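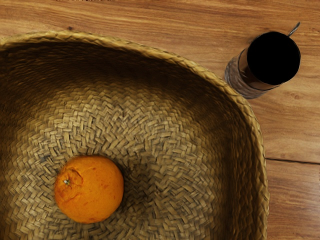 Clavuro Tabletop kit, after a few months

December 30, 2025

I bought a license for the Clavuro Tabletop kit in August and have used it most weekends since. A couple of people asked me to write down what I think of it, so this is that. I paid full price, $265 for a year, and Clavuro doesn't know I'm writing this.

For anyone who hasn't seen it, Tabletop is a set of simulated rooms with an arm in them. You get the rooms, the objects, the arm and gripper models, a small Python library to drive it all, and a tool for recording demonstrations and running a trained policy against them. You bring your own computer and your own policy. There is a hosted version too, but I haven't paid for that and won't say much about it.

My day job is on packing line controls and has nothing to do with learning. At home I've been trying to train a small policy that picks things up when I tell it to. I don't have an arm of my own and I'm not going to get one while we live in this apartment, so simulation is all I've got.

Installing it

The installer took most of an evening. The download is large and it failed once near the end and started over from nothing. After that it complained about my graphics driver, which was fair, the driver was old. I updated it, rebooted, and the first room opened.

The setup guide is short and mostly right. One page still tells you to edit a config file that no longer exists. I wrote to support and got a reply from Marcus Park the next morning saying to skip that step. The page was the same when I looked last week.

You will want a decent graphics card. Mine is a few years old and it runs with one camera at full quality, but with all 3 cameras on it gets slow enough that driving the arm by hand is no fun. There is a setting that renders the cameras after the fact from the saved motion. Turn that on. It should be the default and I don't know why it isn't.

The scenes

There are 5 rooms in the standard kit. I have spent nearly all my time in the one with the long wooden table and the brick walls, partly from habit and partly from liking how it looks. The table is narrow for its length, so things end up strung out along it and the arm has to reach for whatever is at the far end. That makes it harder than the kitchen room, where everything sits close to the base.

The objects are the best part of the kit. The basket weave is proper geometry and texture and holds up at close range, and so does the orange, down to the puckered peel where the stem was. I care about this more than I thought I would. My old setup used flat colored shapes on a gray plane, and a policy trained on that learned to look for "the orange blob" and nothing else. Put a carrot on the table and it went for the carrot.

The shadows matter too. Inside a deep basket the walls go almost black under the rim, and the middle and right side of the fruit are brighter than the lower left edge. My first policy did badly on anything inside a basket and fine on anything standing on bare wood. I added more basket episodes with the light moved around and it improved.

Some objects are weaker. The drink can has an outline you can see is made of flat pieces, and the printing on it goes to mush when the camera backs off. Wanda Yazzie, who I used to work with and who trains grasping models for a living, told me not to worry about that and to worry about contact instead. She was right, so on to contact.

Grasping and contact

Round things in baskets are hard. The fruit rolls when you touch it off center, and the basket itself can move if you bump the rim. Clavuro models both. The basket is rigid, though. A real woven basket gives a little when you lean on it, and this one doesn't, so a fingertip pressed on the rim will either slide off or shove the whole thing down the table. I've had the basket end up on the floor more times than I want to say.

Friction is set per object in a plain text file, and the numbers that ship with it are on the sticky side for my taste. With the stock values the gripper can hold the orange by what looks like a sliver of contact. I lowered them and the success rate of everything I'd trained dropped by a good amount. I think the lower number is the honest one. Wanda's advice was to randomize friction over a range and stop looking for the right value, which I now do.

The arm is well behaved. Joint limits are enforced, it slows down near them, and if you command something it can't reach it stops and logs a clear message. The gripper is a simple one and opens and closes at a speed you set. There's no force reading from the fingertips in the standard kit - that's in the paid add-on, and I haven't bought it.

Recording demonstrations

You can drive the arm with a keyboard, a game controller or a 3D mouse. Keyboard is miserable. I used a game controller for the first month and then borrowed a 3D mouse, a Himico, and that was much better for coming down into a basket from above, where you need to tilt the wrist and move sideways at once.

My routine is to do a batch on Saturday morning before anyone else is up. The recorder has a reset button that puts every object back with a bit of random offset, and you can mark an episode good or bad with one key. I recorded 100 good episodes of basket work this way. It went faster than I'd planned, once I stopped trying to make each one neat. The messy ones where I missed and came back seem to help.

One complaint. If the program crashes in the middle of an episode you lose that episode, which is fine, but you also lose the good/bad marks for the session. The episodes themselves are on disk and you have to go through and mark them again. It happened to me twice. I now close the recorder and open it again every so often, which saves the marks.

File format is ordinary. Each episode is a folder with the video from each camera and a table of joint positions and gripper state. I had it loading into my own training code in an afternoon. I tried the Marchetti converter that some people on the forum use and it worked, but I didn't need it.

Running a policy

The evaluation tool is the piece I'd keep if I had to give up the rest. You point it at your policy, pick a room and a task, tell it how many tries, and go make coffee. It gives you a page with every try on it, the instruction, whether the success check passed, and a video you can scrub through.

The success checks are simple and you should read them. The one for taking a thing out of a container only looked at whether the object ended up higher than the rim. My policy once passed by flicking the orange upward, and the tool counted it. You can write your own check in a few lines of Python, and I wrote one that wants the object resting on the table and still for a second. My numbers got worse and more useful.

I spend a lot of time in the wide camera view with the playback slowed down. The close camera tells you what the policy was looking at, but the wide one shows you the approach, and most of my failures start there. It comes in too far to one side, the fingertip meets the rim and the rest is shoving.

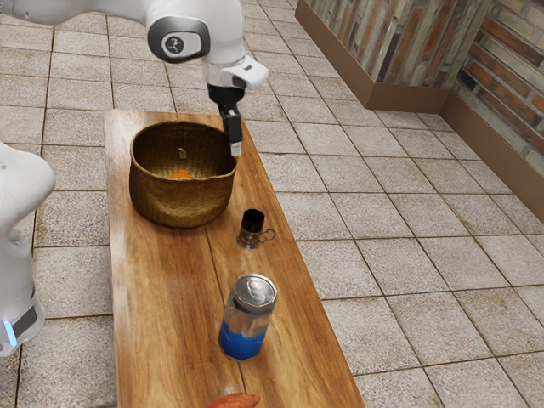 What it costs and what you don't get

The $265 covers one computer for one year. Moving the license to a new computer means writing to support. When it runs out you keep your recordings, but the recorder and the evaluation tool stop working. I'd have liked a version that just stays on the release you paid for.

Extra rooms are sold separately, and so is the fingertip force add-on. You can import your own objects for free. I tried it with a scanned bowl and it took me several tries to get the collision shape right. If you only see the pretty mesh and forget the collision shape, the gripper goes straight through it.

The other one people bring up is Brurner. I used the trial for two weekends last spring. It runs faster on a weak card and the physics felt a little better for stacking things, but the rooms were bare and the recorder was clumsy. If you already have your own scenes and want speed, look at that one first. If you want to open something up and start collecting the same day, Clavuro is easier.

Who should buy it

If you have a real arm on a bench, I can't tell you how well things carry over. I haven't tried, and I'd be careful with anybody's claims about it, including the ones on the product page. Wanda's lab uses simulation for sorting good ideas from bad ones and then does the real work on the hardware. That sounds sensible to me.

If you are like me, with a computer and some free mornings and no arm, it's a good kit. The objects are worth the money, the evaluation tool is very good, and the recorder needs work. I'm going to renew in the summer unless the price goes up a lot.

Next I want to get two instructions working in the same room, the fruit and the can, and see if it can keep them straight. I'll put the friction file and my success check up for download when I've cleaned them up. If you've got the basket to stop sliding without gluing it down in the config, please leave a comment and tell me how.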